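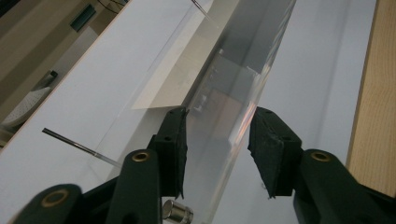 Fig. 12. Clear acrylic channel between two textured black grip pads.

Section 2: Setting up your sample log

By now you should have Bramen installed and one song open. If you haven't got a song of your own handy, use Van der Linden, the demo song that comes with the program. I've used it for all the steps below, so your screen will match mine.

The sample log is the part of Bramen I use most. I wrote my songs for years without keeping any record of what I'd borrowed, and then one November I had to go back through a whole album and work out where every handclap had come from. It took me weeks! I'd like to spare you that.

What you'll need

The song file, saved at least once
Any audio you've taken from somewhere else, in its original form if you still have it
The names of everyone who played, sang or wrote on the song
A cup of tea (the first song is slow going, the rest are quick)

Starting the log

1. Open the song and click Rights in the top menu, then New log. A blank sheet appears down the right-hand side.

2. Type the song title exactly as you want it to appear on the release. Bramen copies this title into every form it makes later on, capital letters and all, and I've had to redo a batch over a stray comma.

3. Choose your country from the list. This changes the wording of the forms. It doesn't change the law, so please don't pick somewhere else to see if you like the rules better.

4. Press Scan song. Bramen looks through your tracks and lists every audio clip that wasn't recorded inside the program.

Van der Linden gives you 37 clips. Don't panic at the length of the list, as a good many of them are the same snare drum over and over.

5. Select any clips that are copies of each other, right-click and choose Treat as one. You can undo this until you lock the log.

Note: Scan song won't find a tune you've replayed yourself. If you sat down at the keyboard and played somebody else's bass line, Bramen thinks it's yours. You have to add it by hand, and step 9 covers how.

Filling in each clip

6. Click the first clip and look at the Source box. You've got four choices:

My own recording
Sample pack
Released recording
Don't know

Please do use Don't know when you don't know. I used to guess, and then six months later I'd believe my own guess.

7. For a sample pack, drag the licence file into the box underneath. Most packs come with one, usually a text file sitting in the main folder that you've never opened (me neither, until I started doing this). If you bought the pack through Stetex, press Fetch and the licence comes in by itself.

8. For a released recording, fill in the artist, the title and the label, then type the start and end times of the bit you used. Use the times from the original record here and leave the times in your own song alone, Bramen already has those.

You'll see two lines turn orange, one marked Recording and the other marked Song. They stay orange until you've added permission for each. People often get one and forget the other: the label may well own the recording while a publisher looks after the words and the tune, so that can mean two letters to two different offices.

CAUTION: The program doesn't ask anyone for permission. A green line only means you have attached a file. I once attached a photo of my lunch by mistake and it went green straight away.

9. To add something you've replayed, press the plus sign and choose Played again. Leave the Recording line blank and fill in the Song line.

What about a song that just feels like another song?

I get asked this a lot. There's a tick box called Influences at the bottom of the log, with room for notes. I write down whatever I was listening to that week and which parts I think are close. Bramen can't tell you if you've gone too far, and I can't either. If you're worried, speak to a music lawyer before the song goes out, and before you send those notes to anybody.

Influence notes are left out of exports unless you tick Include notes. It's off when you first install the program. I'd leave it off.

Locking and exporting

10. Read down the whole list once more. Anything still marked Don't know has a grey flag beside it.

11. Press Lock. The log gets a date stamp and you can't change it, although you can make a new version from it by pressing Copy log.

12. Choose Export, then Plain or Hamotico. Plain gives you a document anyone can read. Pick Hamotico if your distributor has asked for that format, and check the title length first: it allows 54 characters, and longer titles get chopped without any warning.

13. Save the export in the same folder as the song.

If something goes wrong

Scan song finds nothing: the tracks are probably frozen. Unfreeze them and scan again.

Fetch stays greyed out: sign in to Stetex under Settings, then close the log and open it again.

The Song line won't go green: look for an unsaved writer's name in the box above it. Press Enter after the name.

Next you'll want Section 3, where we add your co-writers and agree the shares.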